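Tabletop arm cell (setup and upkeep)

From the Boltstead shop wiki. Last edited 2019-06-14.

A tabletop arm cell is one robot arm, one gripper, one table and whatever the arm is supposed to move around. I look after the one we call Hekent, so most of what I know comes from there, and if your cell is put together differently you should trust your own manual over me. The name Hekent covers the whole setup, table included (people use it for the arm alone, and then we all get confused about what needs fixing).

Parts of the cell

The arm is a light jointed one, bolted down at the base. It has status lights on it, and on our controller green means powered and ready to take commands. The gripper is the two-finger kind with square pads at the tips. Between the arm and the gripper sits a flange, and I'd say more of my trouble starts at that flange than anywhere else! Bolts settle, somebody swaps a tool in a hurry, and after that every grasp is a hair off to one side.

The table matters more than people expect. Ours has a smooth white top, which wipes clean in a minute and shows every crumb of rubber the pads leave behind. Things the arm handles come and go in baskets and small containers, and they have to stand in the same place each time or the saved positions are worthless.

Setting up

I start with the gripper open and well clear of the table. Then I bring it down slowly, at the lowest speed the pendant will give me, until the fingertips are just over the surface, and I save that as the floor height. Don't do this by eye from across the room. Crouch down, get your chin level with the tabletop and look at the gap. I check it at 3 spots, because a table that looks flat can still lean toward one corner.

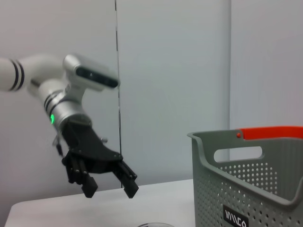 After the floor height comes the basket. Tall sides are a nuisance, and a handle that stands up is worse — the wrist is wide, and the fingers can be perfectly clear while the bulky part above them is heading straight for the rim. I set a travel height that clears the tallest thing on the table with a hand's width to spare, and I make the arm go up to it before it goes sideways. It costs a little time on each move and I've never regretted it.

Then I run the open and close test, which is 16 cycles with nothing between the fingers. Listen while it runs. A healthy gripper makes the same dull sound every time, and if one cycle sounds different I stop and look at the linkage before doing anything else.

Regular care

The pads get wiped with a damp cloth before each run, and I replace them when the corners start to round off. Cables want a look as well, mostly where they come away from the gripper body, as that bit bends whenever the wrist turns. I give the fitting a gentle wiggle. If it moves, it gets tightened, and if it moves again the next week it gets replaced.

Flange bolts are checked every month. Use the torque wrench and not the little hex key from the drawer (I know, it's right there). After touching those bolts you have to redo the floor height, every time, even if you only nudged one of them.

Faults seen on Hekent

The worst one was in May, at cycle 2297 of a long sorting job called Wetanlow. The arm began setting things down short of their marks, and I spent a whole afternoon blaming the software. The table had crept. One of its feet had worked loose, and the far edge had swung just enough to throw off every saved position. I tightened the foot, put tape on the floor around all the legs and taught the positions over again.

Smaller faults are mostly dropped objects. Slick round things slip out if the pads are dusty, and very thin ones can't be picked up at all if the floor height is set too generously, so try lowering it a touch before you turn up the grip force.

See also: Flange bolts and torque; Teaching positions; Wetanlow job notes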